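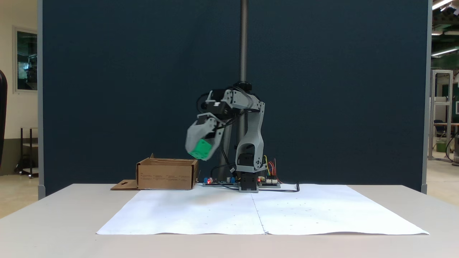 Maren Eltell
Redaktion Werkstatt & Haushalt

Kartons aufheben, aber richtig

Ich liebe Kartons! Seit ich im Mai den Keller umgeräumt habe, fliegt bei mir keiner mehr unbesehen ins Altpapier. Ein paar Sachen, die sich bewährt haben:

Flach lagern. Klebeband an der Unterseite mit dem Cutter auftrennen, zusammenfalten, hochkant hinter den Schrank stellen. Nach Größe sortiert findet man sogar im Dunkeln den passenden.

Klebereste gehen mit dem Föhn wunderbar ab – kurz anwärmen und langsam im flachen Winkel ziehen.

Als Schubladenteiler: Wände auf Schubladenhöhe kürzen, die Schnittkante mit Papierband einfassen. Meine Schrauben wohnen seit Jahren so, und es sieht richtig ordentlich aus!

Schleifpapier bewahre ich in einem flachen Karton mit Fächern auf, vorne 184er Scheiben fürs Grobe, hinten alles ab Körnung 1000 – die 4000er für den Küchenmesserstein liegt extra.

Feuchte Keller sind nichts für Pappe. Dort lieber Kunststoffkisten nehmen und die Kartons in die Wohnung holen.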